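December 19, 2018

The simulator still says 200 for 200

I went back through the Roltano logs last night, mostly because Kedir Worku keeps telling me the dropped-part fault is "a hardware thing." Maybe. I've heard that one before.

What we know so far: in October the real arm started letting go of cylinders on the way up. It reported a good grip, lifted, and carried on to the bin with nothing in its fingers. Out of 80 picks it lost 10, and it logged every one of them as a success. The drops annoy me less than the logging does. A machine that fails and tells you so can be fixed by lunch.

So Kedir reran the same job in simulation, blocks and cylinders on a flat surface, and got a perfect score. He seemed pleased. I wasn't – a simulator that can't reproduce the fault is no evidence that the fault is gone.

Noreen Lodhi thinks the friction value in the model is set far too high, and I'm inclined to believe her. She lowered it for 2 short runs and the cylinders began to slip. The cube never did. I'd like to see that repeated before anyone writes it into a report, mine included.

Until then the real arm stays off.

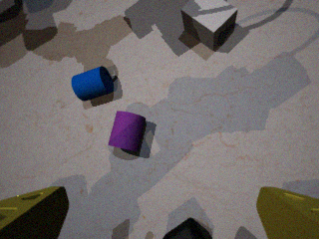 Why did the log show a good grip when the part had fallen?

The software checked the grip once, when the fingers closed, and never checked again during the lift.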